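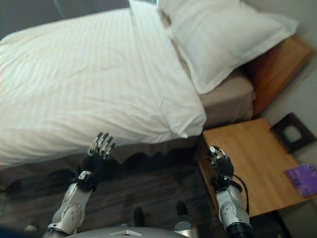

Chapter 7
The Made Bed and Other Claims

Most housekeeping manuals open with the bed. They say it is the largest surface in the room, so if it looks right the room looks right, and the guest forgives the rest. I have never seen good evidence for the last part. What I have seen is a great many training binders that repeat it, usually copied from one another, mistakes included.

This chapter deals with the standard bedroom: bed, nightstand, floor, and whatever is left on top of things. It asks which of the usual rules do any work. Some do. A fitted sheet that stays put at the corners saves time every morning. Other rules seem to exist so that a supervisor has something to check.

Take the tight duvet. The Drulard method, still taught in many hotel courses, calls for a cover with no visible creases. Anyone who has handled a striped cotton cover knows how long that lasts. Stripes are worse than plain cloth, too, because the eye follows the line and stops wherever it bends. Irja Kemppainen trained room staff at the Mosoti guesthouse for years and told her classes to smooth the top third and leave the rest alone. She kept no records, so we have only her word that complaints did not go up. Still, her word is more than the Drulard binder offers.

The folded-back edge is another case. It is said to look inviting. It also shows whether the sheet underneath matches, and in plenty of houses it doesn't. Students should decide what the fold is for before spending time getting it even.

Then there is the survey. In August, Nouhaila Zaki sent a questionnaire to 849 guests at Nistalow, asking what they noticed first on entering a bedroom. She got 399 replies, under half, and the people who answer such things may be the people who notice such things. Keep that in mind when the results turn up in Section 7.3, where the nightstand does better than you might expect and the pillow does worse.

Terms used in this chapter

Drop: the length of cover hanging below the top of the mattress. Measure it on both sides.
Flange: the flat border around some pillow covers. It takes no filling and should lie flat.
Turn-back: any part of the cover folded to show the sheet.
Clear top: a nightstand with nothing on it but what the house supplies. Booklets count, whatever the marketing office says.

7.1 What "made" means

Before reading on, write down your own definition of a made bed in one sentence. Keep it. You will be asked to defend it at the end of the section, and most first attempts turn out to describe a photograph in a catalog.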